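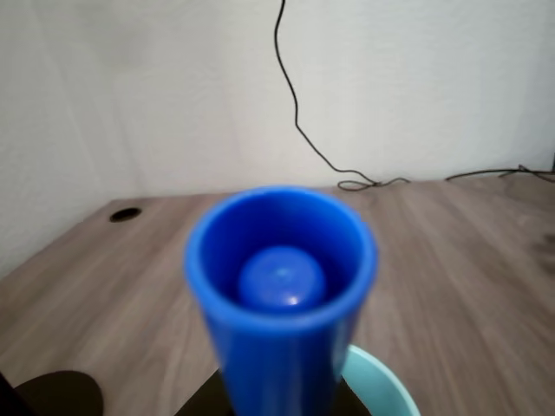
Mihret Hailu fragte nach dem ersten Entwurf dieses Handbuchs, ob man die Anschaffung nicht einfach um ein halbes Jahr verschieben könne, bis die Preise gefallen seien. Darauf gibt es keine allgemeine Antwort, aber der folgende Abschnitt sollte gelesen sein, bevor jemand ein Angebot unterschreibt.

Abschnitt 2: Planung und Beschaffung eines Tischarbeitsplatzes mit Greifarm

2.1 Geltungsbereich

Dieser Abschnitt gilt für Arbeitsplätze der Reihe Endale, also Greifarm, Greifer, Steuergerät und Kamera auf einer gewöhnlichen Tischplatte. Für Anlagen mit Schutzzaun oder Förderband gilt er nicht. Typische Aufgaben sind das Greifen, Umsetzen und Ausleeren kleiner, leichter Gegenstände: Becher, Schalen, Bälle.

Hinweis: Wer noch keine Aufgabe benennen kann, sollte an dieser Stelle aufhören zu lesen und auch aufhören, Angebote einzuholen. «Flexibel einsetzbar» ist keine Aufgabe. Der Satz steht in fast jedem Prospekt, auch in unserem.

2.2 Bedarf festlegen

1. Schreiben Sie die Aufgabe in einem Satz auf. Brauchbar: «Der Arm hebt einen Kunststoffbecher mit einem Ball darin an und stellt ihn an anderer Stelle aufrecht ab.» Unbrauchbar: «Der Arm hilft beim Sortieren.»

2. Legen Sie die Gegenstände bereit, mit denen tatsächlich gearbeitet werden soll. Messen Sie Durchmesser und Höhe, wiegen Sie jedes Teil, bei Behältern einmal leer und einmal gefüllt.

3. Notieren Sie Farbe und Oberfläche. Ein blauer Ball in einem blauen Becher ist für die Bilderkennung etwas anderes als ein blauer Ball in einer weißen Schale. Glänzender Kunststoff wirft Lichtpunkte, matter kaum.

4. Notieren Sie den Spielraum zwischen Inhalt und Behälter. Füllt der Ball den Becher fast in der ganzen Breite aus, kommt kein Backenpaar mehr daneben. Dann muss der Becher gegriffen und gekippt werden, und der Arm braucht ein Handgelenk, das diese Drehung kann. Die günstigste Ausführung kann sie nicht.

5. Lassen Sie eine zweite Person den Satz aus Schritt 1 lesen und danach die Aufgabe von Hand ausführen. Macht sie etwas anderes als gemeint, zurück zu Schritt 1.

Achtung: Angaben zur Traglast gelten meist für den Arm ohne Greifer. Ziehen Sie das Gewicht des Greifers ab. Was übrig bleibt, steht selten im Datenblatt.

2.3 Tisch und Umgebung prüfen

Der Tisch wird in Budgets gern mit null angesetzt, weil schon einer dasteht. Das kann gutgehen.

1. Drücken Sie an der Stelle, an der der Arm befestigt werden soll, kräftig auf die Plattenkante. Gibt die Platte sichtbar nach, ist der Tisch ungeeignet.

2. Prüfen Sie, ob der Kabeldurchlass in der Platte für alle Stecker reicht und ob er auf der richtigen Seite liegt. Ein Durchlass hinten links nützt wenig, wenn die Leitungen von rechts kommen.

3. Verfolgen Sie jedes vorhandene Kabel hinter und auf dem Tisch bis zu seinem Ende. Lose Schlaufen an der hinteren Kante werden vor der Montage hochgebunden oder in einen Kanal gelegt.

4. Stellen Sie alle Gegenstände gleichzeitig auf die Platte und fahren Sie den geplanten Weg mit der Hand ab. Achten Sie darauf, was der Greifer dabei verdeckt.

5. Wiederholen Sie Schritt 4 bei Tageslicht und bei Kunstlicht, jeweils mit eingeschalteter Kamera.

Achtung: Kabel niemals im Schwenkbereich des Arms liegen lassen. Schäden durch mitgerissene Leitungen sind von der Gewährleistung ausgenommen.

Hinweis zum Hintergrund: Eine glatte helle Wand macht der Bilderkennung wenig Arbeit. Leider gilt das auch für die Vorführung beim Händler. Wer später vor einem vollen Regal arbeiten will, soll vor einem vollen Regal testen. Nuria Yilma hat das bei zwei Beschaffungen durchgesetzt; in einem Fall wurde danach nicht gekauft.

2.4 Budget aufstellen

Wir nennen keine Gesamtsumme. Jede Summe, die wir nennen, wird in einen Antrag kopiert und dann drei Jahre lang verteidigt. Stattdessen die Posten, die erfahrungsgemäß fehlen. Die Beträge stammen aus unserer letzten eigenen Aufstellung, netto:

Greiferbacken, Ersatzsatz: 313 Euro
Kamerahalter mit Klemme: 300 Euro
Einweisung vor Ort, ein Tag: 1.122 Euro
Bedienlizenzen: 4 Stück enthalten, jede weitere nach Angebot

1. Übernehmen Sie die Posten in Ihre Tabelle, auch wenn Sie glauben, einen davon nicht zu brauchen. Streichen kann man später.

2. Fügen Sie eine Zeile «Arbeitszeit eigenes Personal» hinzu und tragen Sie dort etwas anderes als null ein. Zur Arbeitszeit gehören das Einrichten, das Nachjustieren, das Aufheben heruntergefallener Teile und das Warten auf Rückrufe.

3. Fügen Sie eine Zeile «Verbrauch» hinzu. Becher bekommen Risse, Backenbeläge werden glatt.

4. Fragen Sie schriftlich nach den Kosten im zweiten Jahr. Bei der Software Tresum ist das erste Jahr im Gerätepreis enthalten, danach wird jährlich abgerechnet.

5. Rechnen Sie aus, was dieselbe Aufgabe von Hand kostet. Verwenden Sie dafür gemessene Zeiten von einem gewöhnlichen Arbeitstag.

Hinweis: Ergibt Schritt 5, dass die Handarbeit billiger ist, liegt wahrscheinlich kein Rechenfehler vor. Für Lehre und Erprobung kann die Anschaffung trotzdem sinnvoll sein, sie gehört dann aber in einen anderen Topf und darf nicht mit Einsparungen begründet werden.

2.5 Angebote vergleichen

Das Paket gibt es über zwei Händler, Flonix und Prindora. Die Geräte sind gleich, die Angebote nicht.

1. Verlangen Sie von beiden eine Aufstellung nach Einzelposten. Paketpreise ohne Aufstellung zurückgeben.

2. Prüfen Sie, ob der Greifer im Angebot überhaupt vorkommt. Bei Flonix steht er auf einem eigenen Blatt, bei Prindora unter «Zubehör, empfohlen».

3. Schicken Sie den Satz aus 2.2 und die vermessenen Gegenstände mit. Bitten Sie um einen Versuch mit genau diesen Teilen, als Film ohne Schnitt, einschließlich der Fehlgriffe.

4. Klären Sie, wer bei einer Störung anreist und wer die Fahrt bezahlt.

5. Lassen Sie sich die Lieferzeit für Ersatzteile getrennt von der Lieferzeit des Geräts bestätigen.

Achtung: Erfolgsquoten ohne Angabe der Zahl der Versuche sind wertlos. Ebenso Quoten, die mit anderen Gegenständen ermittelt wurden als Ihren. Ein Einzelbild mit einem Becher im Greifer belegt keine davon.

Obsa Tesfamariam, der die Annahme im Lager macht, möchte außerdem ergänzt haben, dass die Lieferung auf zwei Paletten kommt und nicht durch eine normale Bürotür passt. Bitte vorher ausmessen.

2.6 Probebetrieb vereinbaren

1. Vereinbaren Sie vor dem Kauf einen Probebetrieb am eigenen Tisch, mit Rückgaberecht.

2. Legen Sie vorher schriftlich fest, was als gelungener Durchgang zählt. Steht der Becher am Ende, aber der Ball liegt auf dem Boden, ist der Durchgang nicht gelungen.

3. Bestimmen Sie eine Person, die das Protokoll führt, und eine zweite, die das Gerät bedient. Beides in einer Hand führt zu freundlichen Protokollen.

4. Stellen Sie während des Probebetriebs Nachbargegenstände dicht neben das Ziel, etwa eine Schale. Auf leerer Fläche zu greifen ist leicht.

5. Verschieben Sie die Kamera einmal leicht und messen Sie, wie lange das Neueinrichten dauert. Diese Zeit gehört in die Zeile aus 2.4, Schritt 2.

Achtung: Während des Probebetriebs nicht in den Arbeitsbereich fassen, auch nicht, um einen umgefallenen Becher schnell aufzustellen. Zuerst Halt drücken, auf die rote Anzeige am Steuergerät warten, dann greifen.

2.7 Bestellung auslösen

Bestellt wird erst, wenn Protokoll, Postenliste und beide Angebote vorliegen. Die Freigabe erteilt Hiwot Birhane, in Vertretung Abenezer Gebretsadik. Anträge, in denen die Zeile «Arbeitszeit eigenes Personal» leer ist, gehen unbearbeitet zurück. Bestellungen für das laufende Haushaltsjahr müssen bis April eingereicht sein.

Weiter mit Abschnitt 3: Auspacken und Befestigen.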